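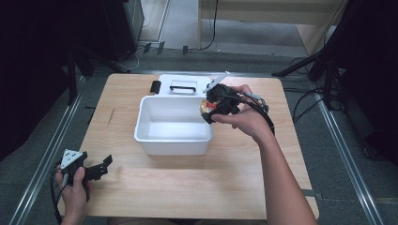 Canar and Mindik to form joint venture for electric van batteries

15 March 2018

Canar, the commercial vehicle maker, and Mindik, a supplier of battery systems, have signed an agreement to set up a joint venture named Sima. Each company will hold 50 per cent of the shares.

Sima will assemble battery packs for light electric vans at Canar's existing works in Nindano. Two pack sizes are planned, both using a common housing and cooling plate. Cells will be bought in under a supply contract held by Mindik.

The site will employ 451 people at full output, of whom 17 will transfer from Mindik's test department. Canar will account for the venture using the equity method.

Completion is subject to merger clearance and is expected in August. Until then the two companies will continue to trade separately, and existing warranty terms on Canar vans are unchanged.

Media enquiries: Canar press office, Nindano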